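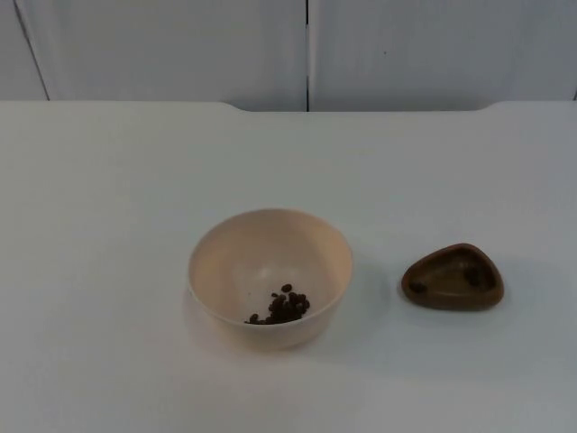 Setting out the bowl

1. I wipe the white table first, then put the round bowl down flat, well in from the edge. 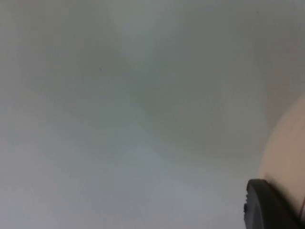

Pale surface, beige curve at right

2. Give it a little nudge. If it rocks, turn it and try again!

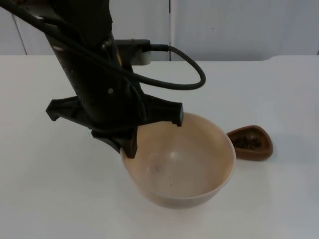

Bowl on the table, step 2

Caution: keep my Tiverano bowls (and yours) off the stove, please.
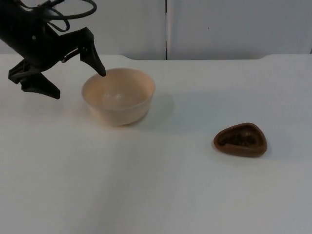 Can I use a deeper bowl?
Sure, I've used one 14 cm deep and the steps stay the same.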